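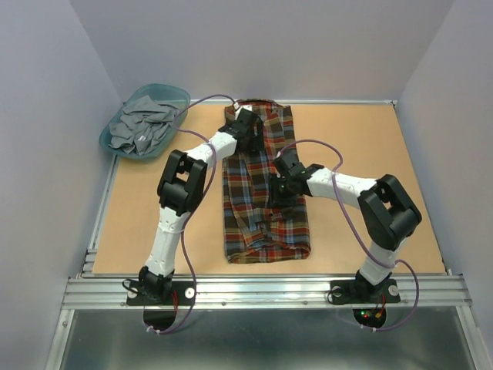 Every signing season I read the same quote. The campus felt like home, the coaches were like family. I don't doubt the kids mean it. I doubt the word family, when the coach has 76 names on his recruiting board and plans to sign a handful.

Adesuwa Ekpo ran the 400 at Galari and was told in December that her scholarship wouldn't be renewed. She got a two-paragraph email. Her coach had called her mother up to 180 times while he was recruiting her.

So ask dull questions on the visit. How many freshmen from four years ago graduated here? Who pays for the knee surgery? If the coach changes the subject to the weather, write that down too.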